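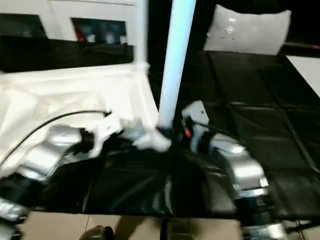 양팔 원격조작으로 모방학습용 시연 데이터를 수집하고 있는데, 작업대 표면 조건을 중간에 바꿔도 되는지 판단이 서지 않아 질문드립니다. 과제는 얇은 포장재와 파우치를 집어 용기에 옮기는 것이고, 입력은 헤드 카메라 RGB 한 채널과 양팔 관절각, 그리퍼 개도입니다. 현재 작업대에는 검은 유광 시트를 씌워 두었습니다. 주름과 접힌 선을 따라 희끄무레한 반사가 생기고, 은색 파우치처럼 표면 자체가 번들거리는 물체가 같은 시트 위에 놓이면 작은 하이라이트끼리 구분이 잘 안 됩니다. 용기 안쪽의 흰 내피도 밝은 부분이 날아가서 노출을 시트 쪽에 맞추면 내피의 접힌 모양이 거의 남지 않습니다.

지금까지 모은 것은 유광 시트에서 655 에피소드입니다. 이 데이터로 Trostar 기본 설정 그대로 정책을 학습시켰더니 두 가지 증상이 나왔습니다.

첫째, 시트를 새로 펴면 성공률이 크게 떨어집니다. 물체 배치는 같고 주름 위치만 달라진 상태입니다. 왼쪽 그리퍼가 물체가 없는 지점으로 내려가서 닫히는 경우가 많은데, 그 지점에 밝은 반사가 있을 때가 대부분이었습니다.

둘째, 반투명한 재료를 집을 때 접근 단계에서 멈칫거립니다. 시연에서는 조작자가 멈추지 않은 구간입니다.

그래서 무광 시트로 바꿔서 301 에피소드를 추가로 수집했습니다. 무광 데이터만으로 학습한 정책은 무광 조건에서 그럭저럭 동작하지만 양이 적어서 파지 실패가 잦습니다. 제가 궁금한 것은 다음과 같습니다. 유광 데이터와 무광 데이터를 섞어서 학습해도 되는지, 섞는다면 비율을 맞춰야 하는지, 아니면 유광 데이터는 버리고 무광으로 처음부터 다시 모으는 것이 나은지입니다. 실제 배치 환경의 작업대는 아직 정해지지 않았습니다. 조작자는 두 명이고 카메라 위치는 고정입니다. 색지터와 랜덤 크롭은 이미 넣었습니다.

Kelly Inskip

무광이 낫습니다. 저희도 처음에 비닐 깔았다가 걷어냈습니다. 유광 데이터는 그냥 빼세요. 조명에 편광 필름 붙이는 방법도 있는데 해 보지는 않았습니다.

회색장갑

윗분 답변과 의견이 다릅니다. 배치 환경이 정해지지 않았다면 유광 데이터를 버릴 이유가 없습니다. 문제는 반사의 존재보다 반사의 위치가 에피소드 사이에서 거의 고정되어 있다는 데 있을 가능성이 높습니다. 같은 자리에 시트를 씌운 채 수백 번 시연하면 특정 주름이 사실상 기준점 역할을 합니다. 정책은 물체를 보지 않고도 그 기준점에 대한 상대 위치로 그리퍼를 내릴 수 있고, 학습 손실만 보면 그것이 잘못되었다는 신호가 나타나지 않습니다. 시트를 새로 폈을 때 성공률이 떨어졌다는 설명과도 맞습니다.

확인 방법은 간단합니다. 655개를 시트를 다시 편 시점 기준으로 묶으십시오. 수집 로그에 기록이 없으면 첫 프레임끼리 비교해서 나누면 됩니다. 그다음 한 묶음을 통째로 검증용으로 빼고 나머지로 학습합니다. 에피소드 단위 무작위 분할에서는 검증 오차가 낮은데 묶음 단위 분할에서는 높다면, 표면 패턴에 의존하고 있다고 봐도 됩니다. 이 비교 없이 비율을 논하는 것은 순서가 뒤집힌 것입니다.

묶음이 두세 개밖에 나오지 않는다면 추가 수집 방식을 바꾸십시오. 제가 쓰는 절차는 아래와 같습니다.

7 에피소드마다 시트를 들었다가 다시 놓습니다. 팽팽하게 펴지 말고 접힌 방향이 매번 달라지게 둡니다.
표면 종류를 에피소드 메타데이터에 필드로 남깁니다. 폴더 이름에만 적어 두면 병합할 때 사라집니다.
시트를 다시 놓은 직후의 첫 프레임을, 양팔을 대기 자세로 뺀 상태에서 따로 저장합니다.
물체가 없는 상태에서 접근하지 않고 대기하는 시연을 소량 넣습니다. 반사를 물체로 오인해 내려가는 동작을 줄이는 데 효과가 있었습니다.
한 조작자가 한 표면만 맡지 않게 합니다.

마지막 항목은 쉽게 놓칩니다. 조작자 A가 유광, 조작자 B가 무광을 주로 맡았다면 표면 차이와 조작 습관 차이가 한 덩어리가 됩니다. 그 상태로 섞으면 모델이 표면을 보고 조작자의 스타일을 고르는 식으로 학습합니다.

혼합 비율은 수집량을 그대로 쓰지 말고 배치 샘플링에서 맞추는 쪽을 권합니다. 처음에는 표면별로 절반씩 뽑고, 무광 쪽이 과적합되면 유광 비중을 올립니다. 제 경우 전체가 1,145 에피소드가 된 뒤에는 가중치를 빼도 차이가 없었습니다. 다만 과제가 다르므로 이 숫자를 목표치로 삼지는 마십시오.

노출은 자동으로 두지 말고 고정하십시오. 검은 시트가 화면에서 차지하는 면적이 넓으면 자동 노출이 밝은 쪽으로 올라가고, 팔이 들어오고 나갈 때마다 내피의 밝기가 바뀝니다. 내피의 주름이 보이는 값으로 먼저 맞춘 다음, 시트가 어둡게 가라앉는 것은 감수하는 편이 낫습니다. 시트 자체에는 정책이 읽어야 할 정보가 별로 없습니다. 셔터도 함께 고정하고 모자라는 밝기는 조명으로 보충합니다.

두 번째 증상은 표면과 별개로 보입니다. 반투명 재료에 접근할 때 멈칫거리는 것은 시연의 접근 궤적이 여러 갈래일 때 흔히 나옵니다. 조작자 두 명의 접근 방향을 겹쳐 그려 보십시오. 한 사람은 위에서, 다른 사람은 옆에서 들어간다면 그 중간에서 정책이 결정을 못 하는 것입니다. Arimia에서 구간 라벨을 달아 두었다면 접근 구간만 뽑아 비교할 수 있습니다. 행동 청크 길이도 확인하십시오. 짧게 잡으면 매 추론마다 갈래가 바뀔 수 있습니다.

ellip_0

감사합니다. 로그를 다시 확인했습니다. 655개 중에서 시트를 다시 편 것은 두 번뿐이어서 묶음이 세 개입니다. 가장 작은 묶음을 빼고 학습했더니 무작위 분할 때보다 검증 오차가 확연히 높게 나왔습니다. 조작자 분배도 지적하신 대로 치우쳐 있었습니다. 무광 301개는 대부분 한 사람이 수집한 것이었습니다. 접근 방향은 아직 그려 보지 못했습니다. 노출과 셔터를 고정하고 시트를 주기적으로 다시 놓으면서 유광, 무광을 번갈아 추가 수집할 예정입니다. 기존 유광 데이터는 자동 노출로 찍힌 것인데 이것도 그대로 섞어도 됩니까?

Kelly Inskip

섞어도 됩니다. 다만 노출 모드도 메타데이터에 넣고, 검증 세트는 고정 노출로 새로 수집한 것만 쓰십시오. 실행할 때 쓰는 카메라 설정과 검증 세트의 설정이 같아야 숫자를 비교할 수 있습니다. 밝기 증강은 프레임마다 다르게 주지 말고 에피소드 단위로 한 값을 뽑아 적용합니다. 내피가 이미 하얗게 날아간 구간은 증강으로 복구되지 않으니, 용기 안쪽에서 접촉이 일어나는 에피소드만 따로 골라 눈으로 보고 접힌 형태가 전혀 구분되지 않는 것은 제외하십시오.

ellip_0

저희는 Proleck 쪽 무광 매트를 쓰는데 먼지가 잘 붙습니다. 흰 보풀이 남아 있으면 그것도 집으러 가니까 수집 전에 한 번 닦으셔야 합니다.

회색장갑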